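Speaker notes, rain gauge talk. Keep the coffee near the laptop but not THAT near.

Hi everybody, thanks for coming back in after the break. I'm going to talk about daily rainfall totals, and I promise it gets more exciting than it sounds (a little). What I've got is five gauges in and above Livdale, a stack of logbooks, and one file I've been trying to squeeze it all into so that other people can use it.

Ask for hands: who here has ever read a gauge at seven in the morning in the sleet? Wait for the laugh. Then go.

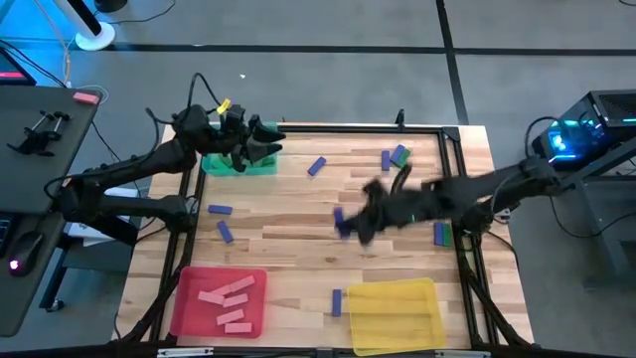 ## Where the numbers come from

The longest record is the one from Tenbridge, 580 logbook pages, and most of them are lovely. Clear pencil, one line a day, a little note if there was hail. The Bermúdez farm record is shorter and messier, but it's up on the ridge and I'd hate to lose it. The other three are a school, a pumping station and a back yard, and they come and go over the years.

All of this got typed in by hand. I tried scanning software first and it read every 7 as a 1, so for one wonderful afternoon we had a drought!

Mention here that blank and zero are two different things. A zero means somebody walked out, looked, and found an empty gauge. A blank could be anything: a vacation, a lost page, a frozen funnel. Please, please keep them apart when you type. I mixed them up for the first two logbooks and had to go back to page one. 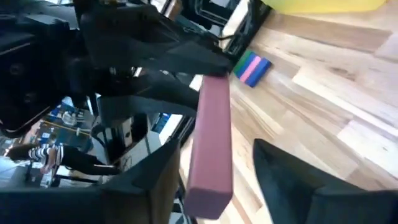
## Which day is it, anyway?

Slow down on this part, I always rush it.

Tenbridge read the gauge at 7 a.m. and wrote the total against that same date. The farm read at 7 a.m. too, but wrote it against the day before, when most of the rain fell. Both are perfectly sensible. Put them side by side, though, and every storm shows up on the ridge a day before it gets to town.

I spent a good chunk of October thinking I'd found something about how storms cross the valley. Nope! It was bookkeeping. So now I keep the date as written in one column and the shifted date in another, and you can pick. 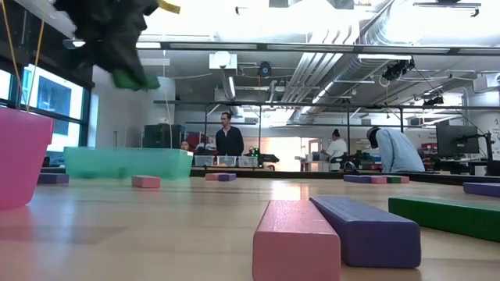 Ákos Major wrote to me after the last version of this talk and said I should be careful with the shift, as the farm seems to have switched habits partway through and one rule for the whole record would make the later years worse. He'd compared the big storms one by one and found the match flips over one winter.

He was right, and it's fixed. The shift now has a start and an end, and there's a flag on the weeks in between where I can't tell.

## Merging

- The script is called Funis. It's short and kind of ugly, and it never overwrites an original value.
- We had 222 months where Tenbridge and the farm were both reading, so that's the stretch I used to compare them.
- The Tenbridge gauge got moved once, around 125 feet, out from under a big maple. Totals go up right after. I've marked the move and left the early numbers alone, and I know some of you would adjust them (save it for questions, I do want to hear it).

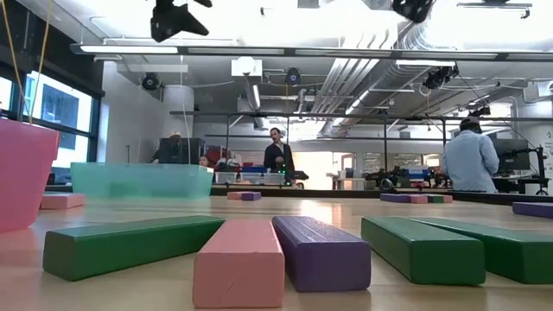 And if you do adjust them, put your version in a new column and say how you did it. I've lost count of the evenings I've spent trying to work out what some earlier person did to a number, and half the time I'm the earlier person.

Snow: skip if short on time. If not, say that melted snow and rain share a column before the pumping station joined in, and the notes are the only way to split them.

Questions. Somebody will ask about trends. Say I haven't run any yet, I'm still checking the winters, and if they've got old logbooks in a closet I'd love to borrow them.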